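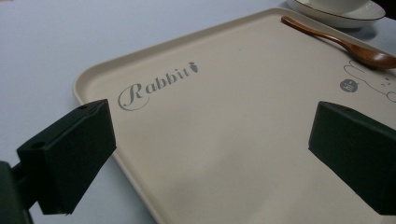 Jul 13, 2023

I slept badly again and woke at 5, so I studied before work. My teacher, Unnur, gave us a list of verbs in April and I am still not finished with it. I know what each one means when I read it, but when I must speak, the ending disappears from my head.

The bus to Norðdahl was late and I arrived with wet shoes. Damian had already opened the shop. He asked if I would take his shift on the 20th, and I said yes too quickly. Afterwards I remembered that Duygu wants to go to the coast that day. I must call her tomorrow and explain. She will not be angry, but she will be quiet, and this is worse for me.

At lunch I wrote to my mother. I told her about the new room, the neighbor who plays accordion, the price of tomatoes. I did not tell her that I looked at flights. A ticket in the fall is still expensive, and I don't want to make her hope before I have the money.

In the evening there was conversation class, only 4 of us because of the holidays. We had to tell a story from childhood. I told how my grandfather kept rabbits behind the house, and how I opened the door of the cage one morning because I thought they were bored. We were looking for them until dark. Valdemar laughed so much that I forgot to be nervous, and Unnur corrected me only two times. I used the past tense of "run" and it was right.

I came home, ate soup standing up, and washed my hair. The rain has stopped. I still have 6 verbs to write before I sleep.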